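The Man Who Fixes Doors That Do Not Close

Interview with Siu-ming Fang, joiner and door fitter

I met Siu-ming Fang in his workshop behind the Hsu bakery at 7 in the morning, because after this hour he is always on the road. He made tea, moved a pile of hinges from the second chair, and told me to sit. He is 75 years old and he still goes to customers with his own tools in a canvas bag. When I asked if he plans to stop, he looked at the tea and said, "My knees ask me the same question."

He did not begin with doors. His first work was in a boat yard, where he learned planing from his uncle. Later he came to the city and got a place at Hurier, a company that made windows for schools. There he stayed 17 years. "It was good work but always the same window," he said. "One day a teacher asked me to look at the door of her classroom. It was scraping on the floor and the children laughed every time. I took off it maybe the thickness of a coin. She was so happy that I thought, why do I make windows?"

I wanted to know what is the most common problem. He answered before I finished the question.

"Hinges. People call me and say the door has grown. Sometimes it is true, in the wet months wood takes water and becomes wider. But most times the top hinge has a loose screw, and the door hangs a little down at the lock side. They have already planed the edge themselves, and then in winter they have a gap and they call me again."

His method for a loose hinge screw is old. He fills the hole with a small piece of hardwood and glue, waits until it is dry, and makes a new hole. He does not like to put only a thicker screw. "It holds for some time. Then you have a bigger hole."

His apprentice, Li-hua Lo, came in while we were talking and began to pack the van. She has been with him for two years. Before this she studied accounting, and she told me that her parents still hope a little. I asked her what was difficult at the beginning.

"To listen," she said. "Mr. Fang closes the door ten times and does nothing. I thought he was resting. He was listening where it touches."

She showed me how she does it now, with the workshop door. First she closes it slowly, then with normal force, and then she puts a strip of thin paper between the door and the jamb and pulls it at different heights. Where the paper does not want to come out, there the door is tight. Mr. Fang watched and did not correct her, and she told me later that this is how he gives a compliment.

We spoke then about the old apartment houses near the river, where he has many customers. Some of the doors there have been painted so often that the profiles have become round and soft. One owner, Tsung-han Chiu, wanted to throw away all the doors on his floor and buy new ones. Mr. Fang asked for one door and one week. He removed the paint, repaired a split in the lower rail, and brought it back. "Mr. Chiu put his hand on it for a long time," he remembers. "Then he said, okay, take the next."

But he is not against new doors. He finds many of them well made, and he says that a light door is kinder to the hinges and to old people.
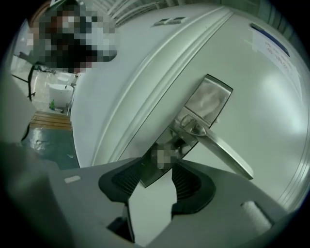 About handles he has strong opinions. He prefers a lever to a round knob, and he says this has to do with his mother, who in her last years could not turn a knob with her fingers. "With a lever she used the elbow. She went through the whole house like this, with a tray in her hands." He changed all the knobs in her house in one afternoon, and she complained only that he left sawdust in the hallway.

When a lever hangs down and does not come back, people think that the lock is finished. In most cases, he says, it is a tired spring, and a spring costs less than the bus ticket to the store. He opens the lock case on a white cloth so that he does not lose the small parts. Oil he uses very little. For the latch he takes a bit of dry graphite, and he is angry with people who put kitchen oil inside, because dust sticks to it and after a year everything is black glue.

I asked him about the price of his work, since some neighbors say he is too cheap. Li-hua Lo laughed from the van and shouted that the neighbors are right. He only shook his head. In April he will raise the price a little, he said, and he has already written a letter to every customer to explain it.

At the end he walked with me to the street. The door of the bakery was making a noise when people came out with their bread. He stopped and listened to it two or three times, and then he went back inside to get his screwdriver.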